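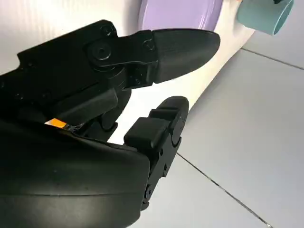 *The view the planner works from: an open gripper, a plate, and a tilted cup near the edge of a white surface.*

The first thing Iara Alarcón shows me is a pause. It's on a graph, a flat stretch in a line that should keep moving, and she loves it. "Right there the arm is thinking," she says, tapping the screen. "Two months back it would have just grabbed."

Alarcón writes grasp planning software at Nirkard, and her current obsession is a module called Stuvell. Its job sounds small. Before the fingers close on a cup or a plate, Stuvell scores 400 possible grasps against what the wrist camera sees, throws out most of them, and hands the survivors to the controller. The whole pass takes 83 milliseconds — less time than a blink — and it runs again whenever the view changes enough to matter.

What makes it fun (and she does use the word fun, a lot) is how much of the picture is robot. A wrist camera always has the gripper in view, great big black fingers covering up the stuff you want to look at. Early versions tried to pick up their own fingertips! The fix came from Fitriani Menon, who works on perception down the hall. Her code takes the joint angles, works out where every link should appear, and masks those pixels before the planner gets them.

Edges were harder. A cup lying close to a drop leaves very little room for error, so Menon and Alarcón added a cost that grows as a grasp pushes an object toward open space. Getting the weight right took all of July. Too low and cups went over the side. Too high and the arm would hover, refusing anything within a hand's width of the rim.

They tune it now with Grondel, a replay tool that lets them drag a slider and watch 20 old runs replan at once, each in its own little window. I could have played with it all afternoon. Menon's next plan is to let Grondel suggest the weights by itself, and she already has a branch open for it.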